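Twelve weeks in the placebo arm (probably)

29 Oct 2026

My GP has a way of suggesting things while looking at the printer. In May she suggested, to the printer, that I might be a good fit for a blood pressure trial they were running out of the clinic at Kellcombe. I said I'd think about it. I then went home and thought about the free parking, and rang them the next morning.

For those who came in late: I have had high blood pressure since my forties, I take one tablet for it, and the tablet does most of the job. The trial was for people like me, the mostly-controlled. You kept taking your usual tablet and added a second one, which was either the new drug or a very well made nothing. Neither you nor the staff knew which. Somewhere a computer knew, and it wasn't telling.

The paperwork

The consent form took me two evenings. I'm a slow reader of anything with numbered clauses, but I'd recommend taking your time with it anyway, if only for the list of side effects, which began at "dry mouth" and worked up to things I had to look up and then wished I hadn't. There was also a paragraph on what would happen to my blood after they'd finished with it. I had never wondered. It gets kept in a freezer for fifteen years, so it will likely have a longer career than I will.

I became participant 678. Not that there were 678 of us in Kellcombe, the number covers every site in the study, but I was pleased with it all the same. It sounded like a bus I might catch.

The study nurse was Loretta Doucet, and if she's reading this, hello Loretta, I did fill in the diary every day, apart from the days I filled in afterwards. She could get a vein first go while discussing the price of lamb. I've had blood taken by people with far more letters after their names who went at it like they were looking for a stud in a plaster wall.

The cuff

The part I hadn't reckoned on was the home monitoring. They lend you a cuff, and you sit quietly for five minutes, feet flat, back supported, arm at heart height, no talking, no coffee beforehand. Then you take two readings a minute apart, and you do all of that again at night.

Five minutes doesn't sound like much. Try it. I have not sat in a chair doing nothing for five minutes since the school made me. By the third day I knew every mark on the lounge room ceiling and had formed a view about the cornice. I also found out that thinking about whether your blood pressure is high makes it higher, and so does the dog next door, and so does my brother-in-law's name coming up on the phone.

You're supposed to do it on a bare arm as well. In summer that's nothing. In a cold house in winter, at six in the morning, it means getting one arm out of a dressing gown and sitting there like a badly dressed Roman. I tried it once over a pyjama sleeve to see what the difference was, and got a number I didn't care for, and confessed it to Loretta, who wrote something down.

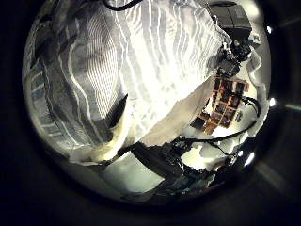

The numbers, such as they are

My bottom number was 82 by the last visit. It had started in the low nineties. Naturally I took this as proof that I was on the real thing and went about for a week feeling like a medical breakthrough.

Then I did the sums on everything else that had changed. I'd stopped salting my eggs, because there was a page in the diary for salt and I was too embarrassed to write it in. I was walking to the clinic, the free parking having been overtaken by a skip. I was having one beer where there used to be a couple. And I was sitting in a chair twice a day for five minutes with my feet flat on the floor, which people pay good money for if you put a gong next to it.

So I may have been on the drug. I may equally have been on a small white tablet of chalk and the fear of Loretta. I asked her what she thought and she said she wasn't allowed to think, which I've heard from other public servants but never so cheerfully.

Would I do it again?

I would. There's a fair bit of hanging around, and the waiting room magazines are mainly about boats. The lunch voucher is good for the café downstairs, where it will get you a toasted sandwich or a coffee but won't stretch to both. My complaints more or less end there.

What stays with me is how dull it all was, and I mean that kindly. When you hear on the news that some drug does this or that, it comes out sounding like a bloke in a white coat shouted and dropped a beaker. From the inside it was me and a lot of other middle-aged people in cardigans, writing down what we'd had for tea. Somebody then has to type all that up. I feel for whoever gets my handwriting.

They say I'll get a letter telling me which arm I was in once the whole thing is unblinded, possibly late next year. I've got five dollars on chalk with my wife, who has watched me eat my eggs plain since winter and reckons I should be made to keep a diary permanently.

The cuff went back on my last visit. I've since bought my own, a cheaper one, and it reads a touch higher than theirs did. I'm still arguing with it. If anyone has had luck comparing a home cuff against the one at the chemist, leave a comment, and tell me which of them you decided to believe.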